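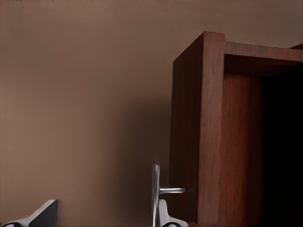

Do you really get a better night's sleep from it?

Wenell Sleep Trials is looking for people who have been told that a weighted blanket, a magnesium spray or a special pillow will sort out their nights, and who have their doubts. We have our doubts too. Most of the claims we read come from the firms selling the stuff, and most of the tests behind them lasted a weekend.

Ours lasts 4 weeks. You sleep at home, in your own bed, and fill in a short diary every morning before 10am. For half of the time you use the product we send you. For the other half you don't. You won't be told what we expect to find, and we would rather you didn't guess.

Our last call, on lavender pillow mists, brought in 677 replies. We took 339 people. Only 82 of them said they would pay for the mist with their own money, and several of those changed their minds when they saw the price.

Who we want

Adults who sleep badly at least a few nights a week. People who share a bed are welcome, snorers included. Shift workers can apply if their hours stay the same for the whole trial.

Who we can't take

Anyone being treated for a sleep disorder, anyone with a baby in the house, and anyone who works for a bedding firm or is paid to write about one. We do check.

What you get

A shopping voucher at the end, provided the diary is complete. You do not keep the product. There is no prize draw, and we can't promise you will sleep any better.

The trial starts in March. Vasent, who make one of the blankets, have supplied stock but have no say in the results and will see them when everyone else does.

To apply, fill in the form on the Pandmont community pages or ask for a paper copy at the Wenell front desk. Please don't send us your smart watch readings. We wouldn't know what to make of them.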